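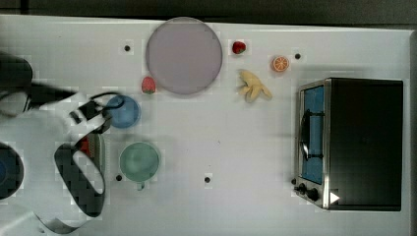

Brolia: a small collection of plain-language recipes

Welcome, and thank you for stopping by! Brolia is a set of 1000 home recipes written out as plain text, one recipe to a file, gathered by me (Evander Shearer) over a good many evenings at the kitchen table. It started as a way to keep my family's cards from falling apart in a drawer, and then friends began sending me theirs, and I found I couldn't say no.

What you'll find inside

The recipes sit in 9 folders, sorted by the kind of meal: breakfasts, soups, breads, and so on through to fruit and sweets. The fruit folder is my favorite and also the messiest – people have very strong feelings about what counts as a salad. Every file has a title, a list of ingredients, the steps, and a notes line, which may be blank.

Amounts are given in cups and spoons wherever the cook gave them that way. Where a card said "a good handful" I left it alone. If you need numbers for every line, please use the extra file called measures.txt, where I've put my own best guess beside each one.

Where the recipes came from

Most were typed up from handwritten cards. Another 77 came from the Prakivby supper club, who kindly let me copy out their binder, and 40 of those are still waiting for a second read, so you may run into a typo or an oven temperature that looks odd. Those files have "check" at the end of the name.

Known problems

Baking times are for one rather old oven and may run long in yours. A few cooks use the same name for quite different dishes, so please search by ingredient as well as by title. Allergy notes are patchy – do read the full ingredient list before you cook for anyone.

Using and sharing

You're welcome to cook from these, print them, or use them in a project of your own. Please keep the cook's name with the recipe when there is one.

Last updated 19 Sep 2021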